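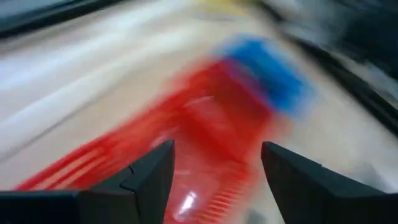
Adus is looking for people to live with the Numano, our two-finger gripper kit for small robot arms, and then tell us what is wrong with it. Over 800 kits have shipped since January, and the reviews we get fall into two groups: five stars with no words, and one star with far too many. We would like something in between. The work involves giving the Numano ordinary junk of the kind found in any kitchen drawer. Something red, see-through and full of fine teeth, with a blue bit at one end, is a fair sample of what we mean. Steel blocks it can do all day, and so can everyone else's.

What you would do

You get a kit on loan for 7 weeks. Mount it on your own arm, work through the object list, and send us 3 written reports. Add objects of your own if ours bore you. Swearing in the reports is fine – we have read the manual too.

Who we want

People who already own a desktop arm and have it working on most days. Teachers, repair shops and garage tinkerers are all welcome. You do not need a degree. You do need to be able to write "it dropped the thing" in enough detail that our engineer can make it drop the thing again. If you live near Folton you can pick the kit up in person and spare it the mail.

Who should skip this one

Anyone working for Spanos, nice try. Also anyone hoping to keep the kit, although testers who finish all their reports may buy theirs at half price, scratches included.

Pay

A flat $1,026, paid when the last report is in. Finance picked the number and will not discuss it.

To apply, send a short note to Greer MacLeish at Adus by April 17, 2018. Tell us which arm you have and the most annoying object it has ever tried to pick up. Please leave out the cover letter.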